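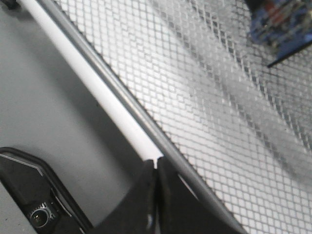 Dark gray rail with fine wire mesh alongside.

Filed under: Outdoors > Rules & Reporting

How to Report Suspected Poaching Without Becoming Part of the Story

February 6, 2018

You heard a shot after dark, or found a deer in the ditch with the expensive end missing. Before you pull on your boots and go solve it, consider that the other party is armed and you own a flashlight.

1. Stay where you are. If you're driving, keep driving until you're out of sight, then stop. Don't block the gate at Climolholm Road. A man in a hatchback tried that in July and spent the night explaining his reversing skills to an insurance company.

2. Call while it's happening. If anyone is in danger, or you can hear shooting close to houses, use the emergency number. Otherwise call the wildlife desk for your county. Around Plavulbridge the desk is staffed until late, and after that a recording asks you to be patient with it.

3. Give the place first. Calls drop, especially out here. "Near the big tree" describes most of the county. Use a road marker, a field number or the coordinates off your phone.

4. Then the vehicle. Plate, color, body type, which way it went. Half a plate is worth having. Your theory about your brother-in-law can wait.

5. Write it down within the hour. Put the time, the weather, what you heard and what you saw on one sheet, and keep your guesses on another. "Two shots, then a truck door" is evidence. "Definitely professionals" is a movie review.

6. Leave things alone. Shell casings, snares, tire tracks and carcasses all stay put. Photograph them from where you stand if it's daylight and the people are long gone. Put something of known size next to a track, not on it.

7. Ask for the report number. Mine was 994, and I had to read it out 3 times over the next month to people who each seemed pleased to meet it.

8. Expect quiet. An officer may take up to 5 days to call back, and may never tell you how it ended. If you remember something later, call again with the same number and add it.

If you'd like to stay anonymous, say so at the start of the call, before you've given your name and your dog's name.

Shares: 2

Comments

wuytsfarm: Our gate on the Wuyts side has no road marker at all. I painted the field number on a fence post and the desk found us first try.

guest: Does this go for fish too?

pravance_reader: @guest yes, same desk in Pravance. Bring a book for the hold music.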